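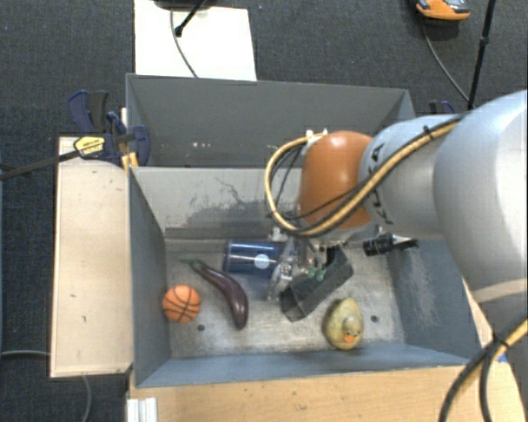 ## Thread: Switching from a chest freezer to an upright, worth it?

**gravelroad58**
We have a Hendura chest freezer in the garage and I'm tired of digging. Every time I want ground beef it is under the turkey. My wife found an upright Flurkow at the outlet with a dent in the door, marked down. Has anyone gone from chest to upright and regretted it? There are two of us at home now and we buy a quarter of beef every March.

**tamsin_k**
I switched and would do it again. I can see what I have. I was throwing out freezer-burned chicken twice a year with the old one.

**Oldfield Rd**
I switched and went back. The upright lost cold every time the door opened and the frost-free cycle dried out anything I kept past a few months. Bread was the worst. If you buy beef by the quarter, keep the chest.

**tamsin_k**
That depends on how you wrap it. Butcher paper over plastic wrap, taped, and I've had roasts come out fine after a year.

**Oldfield Rd**
Mine were wrapped the same way. The chest doesn't need the extra work, that's my point.

**gravelroad58**
Does anyone know how much space you lose? The tag says the Flurkow is bigger inside than what I have, but it doesn't look it.

**nele.peeters**
You lose some to the shelves and the door bins. A big turkey may not fit unless you pull a shelf. I have a Gullano upright and the shelves are fixed because the coils run through them, so check that before you pay. Bring a tape measure.

Also, is your garage heated? A lot of uprights aren't rated for a cold garage. Look in the manual for the lowest room temperature.

**gravelroad58**
Not heated. It gets well below freezing in there in January. The Hendura has never cared.

**nele.peeters**
Then I'd find the manual first. Mine is in the basement for that reason.

**porchlight_2**
Third option – keep the chest and buy bins. I use milk crates, one for beef, one for poultry, one for vegetables, and lift out the top ones. There's a list taped to the lid. Cost me 30 dollars.

**tamsin_k**
Lifting a crate of frozen beef out of a chest freezer is how I hurt my back.

**porchlight_2**
Don't fill them to the top. Cloth grocery bags work too and they weigh nothing.

**Oldfield Rd**
Seconding the bags. Different color for each kind of meat. My sister does this with a Declercq chest that's older than her kids.

**gravelroad58**
Called the outlet. The manual says garage use down to 50 degrees, so the Flurkow is out unless I get it down the basement stairs, and I don't think it makes the turn at the bottom. I'm going to try the bags. Does anyone defrost with a hair dryer or is that asking for trouble?

**nele.peeters**
Pan of hot water with the lid closed, change it when it cools. Keep the hair dryer out of there.

**Oldfield Rd**
I've used a hair dryer for years. Just stay out of the puddle.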